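From: Keabetswe Dlamini
To: Bronport shared rooms list
Date: 24th June
Subject: Re: Clearing the small tables in 305

Hello all,

thank you for the quick answers. I reply to the first message below, so that the others can follow.

> Can we please agree what stays on the tables in 305 and what goes
> in the cupboard? Last week I needed a surface for one hour and
> I spent half of it moving other people's things. Also the
> cables. I would like one rule which is easy to remember.
> Georgiou

I agree about one rule. My proposal is: if it has a cable, it goes in the box together with its cable. In May I found 7 chargers in the drawer and I could match only two of them with something. 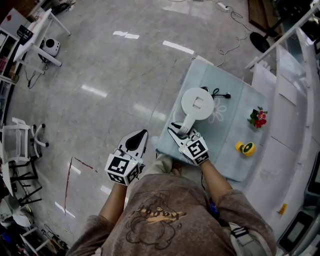

For small decorations I am less strict. An artificial flower or a little toy takes no space and makes the room more friendly, so I would leave them on the tablecloth. Please only lift them when you shake the cloth out, and put them back after.

The power strips are a different question. I would prefer that they do not stay on the floor where the chairs roll. Kernetti sells a simple tray that is fixed under the desk, and Arkudeo has a similar one, but I did not compare the prices yet. If somebody already has experience with one of them, please write to me before I order.

Boxes we have enough. They are on the lower shelf of the cupboard, with labels and a marker inside the first one. Write your name and what is in the box, also when you think that it is obvious.

I can start with the table with the blue cloth. If something on it is yours and should not be moved, tell me this week.

With kind regards,
Keabetswe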